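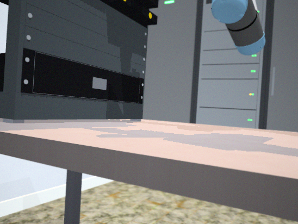
2021年3月1日　影条件とねじ位置推定

目的
卓上ラック前面のねじ位置推定について、硬い影がかかったときの誤りを減らす。先週までのログで、アームの初期姿勢を変えただけで推定が崩れる例が続いたため、影の扱いを切り分ける。対象はGemuline上のシミュレーションのみ。Stallsteadの実機には今回触らない。

背景メモ
現行の推定器は単眼画像を入力とし、ラック前面のねじ中心を画像座標で出す。後段で面の姿勢と合わせて三次元に戻し、アームの接近目標に渡す。接近目標が外れると、その先の動作計画がいくら正しくても意味がない。計画側の失敗として記録されていたもののうち、かなりの割合が推定側の誤りだった。Grirkadhamとの共同分の報告では計画側の失敗率として数字を出しているので、注記を入れる必要がある。

誤りの出方は二種類ある。ひとつは影の境界がねじの近くを通るとき、推定位置が境界に沿って引っ張られるもの。もうひとつは、影の角をねじとして拾うもの。後者は信頼度が高いまま出るので、しきい値では落とせない。黒いパネルの両端のねじは背景とのコントラストが強く、影がかかっても比較的残る。灰色のブランクパネル側のほうが弱い。ねじの色が明るいので、影の中に入ると周囲のパネルと輝度差が縮む。

シーン設定
機器室のシーンを使用。天板はピンクがかった淡い色、その左寄りにダークグレーのラックを置き、奥にサーバーベイとキャビネットが並ぶ。天板の上に小物は置かない。アームは上から吊り下がった姿勢で、ベイの手前に入る。この配置だとラックの前面は斜めに見え、右側のねじほど小さく写る。推定には厳しい見え方だが、接近開始時の視点に近いのでこのまま採用。

ラック右半分に角ばった影が落ち、天板にも縁の硬い影が広がる。影の形は複雑で、単純な矩形マスクを重ねて作ったものとはかなり違う。以前のデータ拡張で使っていた矩形マスクは、境界が直線で、明るさの落ち方も一様だった。下のほうに小さな尖った明部が残るような形は、矩形の組み合わせではまず出てこない。

奥のサーバーベイの表示灯は残した。緑と橙の小さな点がねじの誤検出を誘うかもしれないと考えていたが、ベイ側を候補領域から外す前処理を入れてあるため、影響の有無は今回の数字からは読めない。別に見ること。ラック上の黒い機器にある黄色の部分についても同様。

方法
三条件を比較した。

条件A：基準。現行の学習設定のまま。影は学習シーンに固定光源で描かれたものだけ。
条件B：輝度の拡張。条件Aに、画像全体の明るさとコントラストの変動、および矩形マスクによる擬似影を加える。
条件C：影ペア。同じ配置、同じ視点で光源だけを変えた二枚を描画し、両方を推定器に通す。通常の位置誤差に加えて、二枚の出力の差を損失に入れる。

条件Cの要点は、幾何が完全に一致した二枚を作れることにある。シミュレーションなら物体位置もカメラも固定したまま光源だけを動かせる。実写で同じことをやろうとすると、照明を切り替える間に露出や姿勢がずれる。Ionescuの手順書にある実写ペアの取り方も検討したが、位置合わせの誤差が今回見たい差と同程度になりそうなので見送り。

二枚の出力の差は、画像座標の距離そのままだと手前のねじが支配的になる。見かけのねじ径で割って正規化した。正規化なしの版も途中まで回したが、右端の小さいねじの誤差が下がらず、途中で止めた。ログは残してある。

初期化、学習率、打ち切り条件は三条件で共通。条件Cは一回の更新で二枚を通すので、同じ更新回数だと見た画像枚数が多くなる。この点はTimothée Lefèvreから指摘があり、更新回数ではなく画像枚数をそろえて比較した。条件Cの更新回数は条件Aの半分になる。

評価
評価用に103シーンを用意した。学習に使った配置とは重複させず、光源方向とアームの姿勢をシーンごとに変えてある。影がラック前面に全くかからない配置は除外。判定はシーン単位とし、対象ねじのうち一本でも許容範囲を外れたら失敗と数える。許容範囲は見かけのねじ径に対する比で決めた。影の角をねじとして出した場合も失敗に含める。

画像の外にあるねじと、他の物体で隠れたねじは判定から除く。隠れの判定は描画時の深度で行う。影の中にあるだけのねじは除かない。旧スクリプトでは輝度が低いねじを「不可視」に分類していたため、影に入ったねじが評価から抜けていた。今回の条件Aの失敗数が以前の集計より多いのは主にこのため。以前の数字との直接比較は不可。

結果
失敗シーン数（103シーン中）

条件A　32
条件B　30
条件C　5

条件Bの効果は小さい。条件Aで失敗していたシーンのうち、影の境界がゆるく交差するだけのものは直ったが、逆に条件Bで新しく失敗したシーンもある。擬似影は面の傾きを無視して画像上に直接貼っているので、斜めに見える面の上の影としては不自然で、学習器が「貼られた影」を別物として覚えた可能性がある。確認はしていない。

条件Cの残りの失敗は全件目視した。影の角の誤検出は残っておらず、すべて位置のずれ。いずれも右側の小さいねじで、影の境界がねじの中心付近を通っている。解像度の限界とみてよいかどうかは、切り出しを拡大した入力で再評価してから判断する。

位置誤差の中央値は三条件でほとんど変わらない。差が出るのは裾のほうで、平均や中央値だけを表に載せると条件Cの利点が消えて見える。報告では失敗数と誤差分布の両方を出すこと。

確認実験
条件Cの改善が、単に光源の種類が増えたことによるものかどうかを確かめるため、ペア損失の重みをゼロにした版を追加で学習した。データは条件Cと同一。失敗数は条件AとCの間に入った。つまり光源の多様性だけでも効いているが、それだけでは条件Cの水準に届かない。この版は乱数シードを変えた繰り返しをまだ行っていないので、数字はここには書かない。本表に入れるのは繰り返し後。

もうひとつ、ペアの片方を影なしに固定した版と、両方とも影ありにした版を比べた。両方影ありのほうが学習初期の損失は下がりにくいが、最終的な失敗の傾向は似ている。影なし固定では、出力が影なし側に寄っていくのではなく、影あり側に引きずられる更新も見られた。勾配を片側で止めれば防げるはずだが、両方影ありで足りるなら実装を増やしたくない。当面は両方影ありを標準とする。

不具合と気づき
・描画キャッシュが光源の変更を拾わないことがあった。ペアの二枚が全く同じ画像になり、ペア損失がゼロで張りつく。学習開始時に画像差分を検査し、差がなければ停止する処理を入れた。この不具合が出ていた学習結果は破棄済み。

・光源を低くしすぎると、天板の影とラック前面の影がつながり、前面の大半が影に入る。影の境界がほとんどなくなるので課題としてはかえって易しくなる。光源高さの下限を上げた。評価シーンは全件、変更後の範囲で作り直している。

・影の境界のぼけは今回振っていない。描画の影はどれも縁が硬い。Stallsteadの照明では境界がもっとゆるいはずで、条件Cの結果をそのまま実機の見込みとして書かないこと。

・ラックの脚の下と天板の間にできる暗い線が、前面下端の検出に使う特徴と干渉することがある。面姿勢の推定側の話なので担当を分ける。今回の評価では面姿勢に真値を使っており、この影響は入っていない。

・ブランクパネルの継ぎ目は細く暗い横線として出る。ねじの上下位置の手がかりになっているらしく、継ぎ目のテクスチャを消して推定させると、灰色パネル側の縦方向の誤差が増えた。継ぎ目のない機種に移すときに問題になる。

議論メモ
Lefèvreの意見は、ペア損失を出力ではなく中間特徴にかけるべきというもの。特徴でそろえると影の情報そのものが消えるため、後段で影を手がかりに使う余地がなくなる、というのがこちらの懸念。アーム先端と天板の距離を影から推定する案がまだ生きているので、出力側でそろえる方針を当面維持する。ただし特徴側の版も一本は回して、数字を見てから決める。

Grirkadham側からは、失敗判定を一本でも外れたら失敗とするのは厳しすぎないかという質問が来ている。作業としては対象ねじを順に処理するので、途中で一本外れれば停止する。シーン単位の判定は運用に合わせたもの。ねじ単位の集計も補助として付ける。

次の作業
条件CとペアゼロのシードをそろえてGemulineで再学習。評価スクリプトは今日の版で固定し、以後変更する場合は全条件を再評価する。
影境界のぼけを振った評価セットを別に作成。今回の評価セットには混ぜない。
右側の小さいねじについて、拡大切り出し入力の版を用意する。切り出し中心には一段目の推定値を使う。真値で切り出した結果は上限の参考としてのみ記録。
表示灯を消したシーンと点けたシーンの比較。候補領域の前処理は切った状態で行う。
計画側の失敗ログを再分類し、推定誤りによるものを分ける。8月の報告に載せる表はこの再分類後の数字を使用する。

設定ファイルと学習ログは共有領域の「影ペア」以下。条件名は本文のA、B、Cと一致させてある。途中で止めた正規化なし版は「保留」に移動済み。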